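The projector died at minute 12

I run a very small conference. I still feel silly calling it a conference, because the first one was a Saturday in a library basement with a borrowed screen and a tray of bagels. But this January we moved to the Tanguy, which is an old dance hall with a proper stage and a balcony, and all of a sudden I was a person who had to know what a "confidence monitor" was. (It's the screen on the floor that lets the speaker see their own slides. I had been calling it the floor TV for weeks, in emails, to professionals.)

So this post is about sound and screens and what I'd do differently, mostly so I can find it again when I start planning the next one. If you put on events for a living, you'll probably wince.

I got three quotes. One was so low that I got nervous. One wanted to bring a lighting truss and a person just to run it, and I had to explain that our keynote was a talk about footnotes. The third was from a little company called Lumel, and they asked me a question the other two hadn't, which was "what's the room like when it's full?" I had no idea! I'd only ever seen it empty, clapping my hands in the middle of the floor like someone in a movie about architects. Lumel sent someone over to walk around it with me, and the first thing she did was look up at the balcony and make a face.

Balconies eat sound, apparently. If you point two big speakers at the back wall and turn them up, the people in front get blasted and the people under the balcony hear mush. The fix was a couple of small speakers tucked underneath, delayed by a hair so everything lands together. It added to the bill and I grumbled, and then on the day I sat in the very last row and heard every word. I take back the grumbling.

Where I went wrong was the projector. The hall has its own, hung from the ceiling, and the rental agreement said "projector included," and I thought great, that's 2,000 dollars I don't have to spend. I tested it with my laptop for as long as it takes to say "yep, that works." Then the first speaker got 12 minutes into her talk and the picture went pink, then very dim, then off. She kept going. She was wonderful. She described her charts out loud, with her hands, and got the biggest laugh of the day doing it, while I was in the booth saying things I won't type here.

The Lumel crew had a spare in the van. I hadn't asked for one or paid for one, and they had it up on a cart and focused before the coffee break. I'm told this is normal and that good crews always have a spare of everything that can break. I'd pay for that habit over any piece of gear on the list.

Other stuff I scribbled down while it was fresh:

Run every talk off one laptop. We let people plug in their own, and we lost almost a whole session's worth of time over the day to adapters. People will fight you about this because of their fonts. Get the slides two days ahead and check the fonts.

Clip-on mics and scarves do not mix. Neither do clip-on mics and long necklaces, or a big beard. Put it in the speaker email, nicely.

Have somebody walk the handheld mic around for questions, and tell them they're allowed to keep hold of it. Once a certain kind of audience member has the mic in his own hand you're not getting it back before lunch.

Tape the cables down before the doors open, including the ones you think are out of the way. I found the one that was out of the way with my foot.
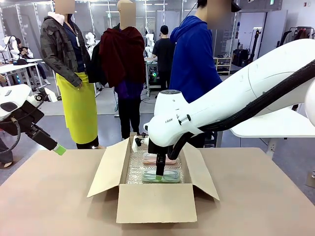
Two robot arms and an open cardboard box.

The recording is the part I'm still arguing with myself about. We had one camera at the back and took a feed off the sound desk, and the audio is lovely, but the slides are a glowing white rectangle in every single video. Next time I want the slides captured separately and dropped in afterward. I've been trying out an editing program called Nosora for this and I like it fine, although it crashed on me twice on the longest talk and I've gotten very twitchy about saving.

Also, I want to book the crew before I book the hall. That sounds backwards, but I signed for the Tanguy first and then found out that load-in is up a flight of stairs, and stairs cost extra, and the people carrying the speakers could've told me that in one phone call.

I've got a deposit down for next year already. Same hall, same crew, our own projector. Now I need to go answer the email from the bagel place, who want a headcount by Monday.

Posted 2019-09-27
43 shares | 3 comments

fernandfolio
"The floor TV" is what we call it too and I've been doing this for ten years. Did you end up getting anything back from the hall for the projector?

backrow_bess
I was there, under the balcony! Could hear everything. Honest feedback though, the coffee line needs two urns.

quietstage
Seconding the one laptop rule. We also make everyone send a PDF copy as a backup, and it has saved us more than once. What did you use for the audience mic, a regular handheld or one of those foam cube things you throw?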